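October 7, 2020
By Setsuko Arai
Print | E-mail this page

Quick notes from the Plinell open day – typing on the train. 20 stands, mostly small kitchen stuff. Went for the Jeten kettles, stayed for the toasters. Cherry red, mint, a mustard I didn't love. The matching canisters are due in stores soon, no price yet. Asked twice.

Kuruc hall next. Enamel bread bins, very heavy lids. Stand 368 had the best dish towels, sold out by lunch of coarse.

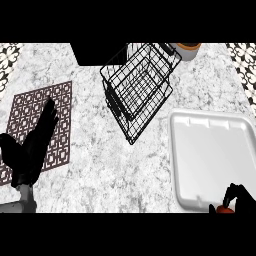
Then the Emoveck knife demo – ran late, missed half. Bought a peeler anyway. Coffee was terible.

Comments

dottie_k: Mustard toaster please!!

Ray: Did they have the red kettle in the small size?

Print | E-mail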